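Suche im Skript Suchbegriff eingeben Suchen

Praktikum Handhabungstechnik, Handreichung 4
Regeln für Greifversuche am kollaborativen Arm

Diese Handreichung gilt für alle Gruppen, die ab Mai am Tischaufbau arbeiten. Sie ersetzt die Sicherheitsunterweisung nicht. Wer die Unterweisung bei Yakubu Okoro noch nicht unterschrieben hat, bedient das Handbediengerät nicht, auch nicht unter Aufsicht der Gruppe.

4.1 Rechtlicher Rahmen

Maßgeblich sind die Maschinenrichtlinie bzw. ihre Nachfolgeverordnung, EN ISO 10218 (Teile 1 und 2) und ISO/TS 15066. Ein Arm mit Kraftüberwachung ist für sich genommen noch keine sichere Anwendung. Beurteilt wird immer das Ganze: Arm, Greifer, Werkstück, Tisch und Leitungen. Wechselt das Werkstück, wird die Beurteilung durchgesehen und neu abgezeichnet.

4.2 Annäherung an das Objekt

Die Grenzwerte für das Praktikum hat Pui-shan Yeh festgelegt. Sie liegen unter dem, was die Steuerung zulässt.

- Freie Bewegung über dem Tisch: höchstens 200 mm/s
- Letzter Abschnitt vor dem Objekt: höchstens 100 mm/s, senkrecht von oben
- Mindesthöhe bei Querfahrten: 400 mm über der Tischfläche

Beim Absenken über kleine runde Objekte stehen die Finger links und rechts der Mitte, erst dann wird geschlossen. Die Hände aller Beteiligten bleiben währenddessen außerhalb der markierten Zone. Leitungen, die vom Arm auf den Tisch hängen, werden vor dem Start einmal über den ganzen Fahrweg verfolgt.

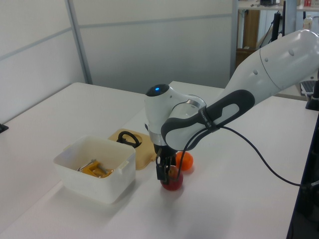 4.3 Ordnung auf der Arbeitsfläche

Auf dem Tisch liegt nur, was im Versuchsblatt steht. Jedes Objekt hat dort einen Namen, und dieser Name wird im Protokoll verwendet - "Frucht 1" oder "das runde Teil" reicht nicht. Gruppen, die mit dem Objektsatz Siven arbeiten, übernehmen die Bezeichnungen aus der Liste von Hiu-tung Fung.

Taschen, Getränke und Telefone gehören nicht auf die Tischfläche. Ein Streifen von 600 mm vor der Bedienseite bleibt als Standfläche frei.
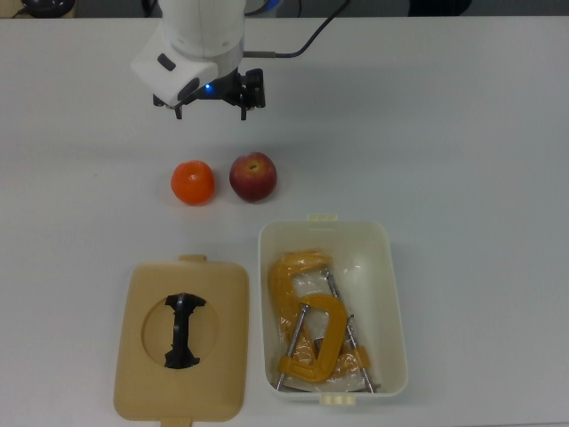

Für Behälter gilt eine eigene Regel, die in den Protokollen am häufigsten fehlt. Vor jedem Durchgang wird notiert, ob der Behälter offen oder geschlossen ist und wo der Deckel liegt. Liegt er wie hier neben dem Kasten, mit dem schwarzen Griff nach oben, heißt der Eintrag "offen, Deckel links, Griff oben". Der Inhalt wird ebenfalls eingetragen, also: zwei gelbe Schraubzwingen, teilweise in Folie. Durchsichtige Folie ist gesondert zu vermerken, sie kann die Tiefenmessung stören und sich an den Fingern verhaken.

4.4 Abbruch und Wiederanlauf

Abgebrochen wird bei unerwarteter Berührung, bei gespannter Leitung und immer dann, wenn jemand "Halt" ruft. Eine Begründung ist dafür nicht nötig. Der Wiederanlauf erfolgt von Hand durch die Person am Bediengerät, nachdem sie den Tisch von allen zugänglichen Seiten gesehen hat. Jeder Abbruch steht mit Uhrzeit im Protokoll.

4.5 Abgabe

Protokolle bis 18 Uhr am Versuchstag an Shuk-fan Cheung. Vorlage: Ordner Movley, Datei 4b - die alte Vorlage 4a wird nicht mehr angenommen.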